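Outdoor Navigation on a Legged Platform: Project Report, Group 7
Mohsin Satti, Zineb Metwally, Hipólito Farías
Supervisor: Philomena Quartey
May 2025

1. Background

The project set out to make a quadruped robot follow park paths using only its front camera and a small segmentation network, which we named Galtar. The network labels each pixel as path or not path. A controller takes the center of the path region at a set distance ahead and turns it into a heading command. Speed is held constant. An operator walks behind with the remote and can stop the robot at any time.

Most of this report deals with the failure described in section 3, which used up the second half of our test time and changed what we were able to deliver.

2. Test area

All runs were made in Dirkby park. The route was chosen for its long straight paths and for the changes at the edges: dry grass and bare sandy soil in one part, mowed grass and a slope in another. There is open water on one side of part of the route, so Quartey required a written stop procedure before the first run.

Front camera, path by the pavilion and path by the water:
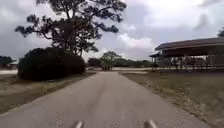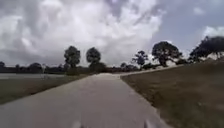
3. The fault

3.1 What happened

On run 78 the robot left the path while under automatic control. It turned left, crossed the edge and kept walking on the grass. Satti pressed stop on the remote. The robot took two more seconds to halt, and in that time it went further down the grass toward the water. It did not fall and was not damaged. Nobody was hurt. Testing was suspended the same afternoon.

3.2 Cause of the turn

The log shows that Galtar marked a band of pale ground beside the path as path. The center point moved left and the controller followed it as designed. Our training images had been collected in September under clear skies, with strong contrast between pavement and soil. Under cloud the two come out at nearly the same gray level. Played back on the bench, the logged images gave the same wrong label every time.

3.3 Cause of the late stop

This was the more serious finding. The stop message was sent over the same wireless link as the video stream and waited in the same queue. When the link was weak, video packets were resent and the stop message sat behind them. We had tested the stop in the lab at short range only, where the delay was too small to notice.

4. Changes made

4.1 The stop signal now has its own radio channel and does not share a queue with any other traffic.

4.2 The robot halts by itself if no heartbeat arrives from the remote within 100 ms.

4.3 The heading command is limited. If the center point jumps between images by more than the limit, the robot slows and waits for the operator.

4.4 Overcast images were added to the training set. Metwally labeled these by hand.

5. Repeat tests

The stop was tested again outdoors at the far end of our radio range, first with the robot standing and then walking. No late stops were logged. The path edge tests were repeated only on the section away from the water. Galtar still mislabels sandy soil at times – the limit in 4.3 catches this, but the robot then waits often and progress is slow.

6. Open points

The heartbeat has not been tested with a low battery in the remote. The limit in 4.3 was set by trial and should be worked out from walking speed and path width. Tülin Yüksel will take over the platform and has the run logs.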